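How a small company plans its equipment: a talk with the purchasing lead at Mumell

Mumell is a small company that develops sorting and picking stations for shops and packing rooms. Its purchasing lead came to the job from bookkeeping, and for the last three years she has decided what the team can buy and when. We met in the afternoon at her office in Wundale, with a spreadsheet open between us. Much of the company's work begins with ordinary small goods, picked up one by one with hand-held grippers.

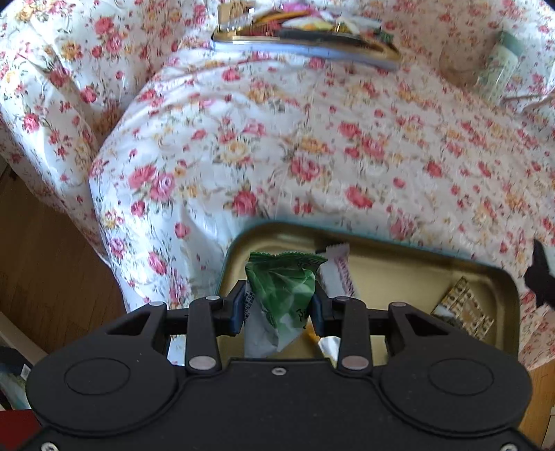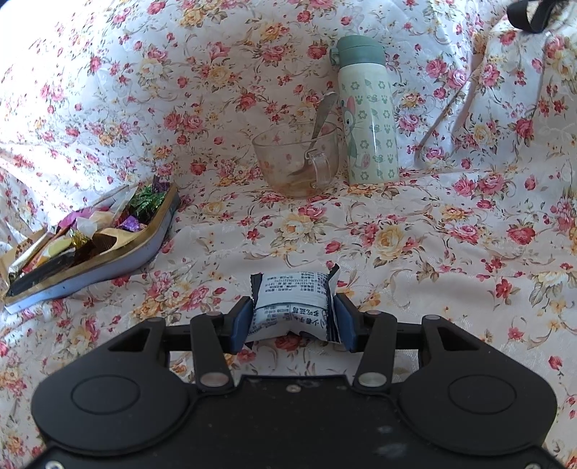
Wrapped snacks and a hand-held gripper, on flowered cloth.

I asked her first how she explains her budget to people from outside the field. She said she begins with the cheap things.

"People expect that I will speak about the robot arm," she told me. "The arm is one line in my table. It is a big line, but I write it once and then it stays quiet for years. The small lines are the ones which move all the time. Finger pads, screws, cables, memory cards, batteries. If I forget them in the spring, I must beg for money in November."

Her table for the coming year has 214 lines. Each line has a price, a delivery time and a column which she calls "who waits". In this column she writes which work stops if the part does not come. She showed me a row for spare finger pads where the column was full of text, and a row for a second workbench where it was empty. The workbench was moved to the next year.

The first question in her planning is how many hand-held grippers the company needs before it buys another arm. A gripper in the hand of a person can go to a kitchen or a living room the same day, and it needs no fence and no special floor. Mumell works with a model from Oltora, a supplier she has known since her first month.

"We pay 489 for one set, with the pads and the mounting parts," she said. "For me this is a comfortable price. I can buy one set without asking anybody. For three sets I need a signature, so I have learned to write a good page of explanation."

I wanted to know what stands on this page. She gave me an old one to read. It was short and quite dry. It said how many hours the existing sets were in use, how many hours they were in repair, and how many people were waiting to work. There was no sentence about the future of the industry. She told me that she used to write such sentences in her first year, and that her director crossed them out with a pencil.

We spoke for a long time about wear. Packets are light, but there are many of them, and the linkages open and close all day. According to her, the joints need attention before the pads do, although the pads look worse. She asks the team to write down every repair, also the ones that take two minutes.

"They don't like it," she said. "They tell me, it was only a screw, why must I write it? But if I see the same screw in the list every week, I know that I should order a bag of them and also call Oltora. Without the list I have only a feeling, and with a feeling I can't go to the director."

Then there are the goods themselves. Sweets, sachets, small boxes and bars all go through her books as "test material", and more than 600 pieces were ordered for the last half-year. The auditor wanted to know why a technical company buys so many sweets. She sent him the project plan and he was satisfied – only he asked her to put them on a separate account, which she did.

She has a clear opinion on variety. A carton with one kind of sweet costs less per piece, but she prefers mixed bags with different wrappers and sizes. Shiny foil and matt paper should both be there, and packets with a crimped edge as well. She buys from the ordinary supermarket when she can, and keeps the receipts in a folder by month.

My next question was about mistakes. She thought for a moment and told me about the Figueroa case. Figueroa is a dealer who offered the company a used arm at a very good price. The arm was in good condition. What she did not check was the controller, which needed a licence, and the licence had to be renewed each year.

"After two years the cheap arm was not cheap any more," she said. "I don't blame the dealer, it was written in the papers. I read the papers too quickly. Now I ask for all the yearly costs on one sheet, and if the seller has no such sheet, I make it myself and send it to him to confirm."

She also changed the way she counts delivery time. Before, she took the number from the offer. Today she takes the date when the last order really arrived and adds two weeks for customs. Some colleagues find this too careful, but the team has not stood without pads since the change.

For a company that is starting now, she would keep a part of the money free until the first months of work are finished. In her own plan it is one tenth. She does not give this part a name in the table, as she has noticed that money with a name is spent faster. She would also borrow before buying, if a supplier allows it. Oltora lent Mumell one set for four weeks, and in this time the team found that the mounting parts did not fit their older cameras. Adapters were then added to the order, on line 97 of the table.

At the end I asked what she will buy next. She scrolled down and pointed to a charging cabinet, two sets of pads and a storage box with a lock. The second arm is further below, in grey letters. It will be discussed again in the spring, when the repair list for the winter is complete.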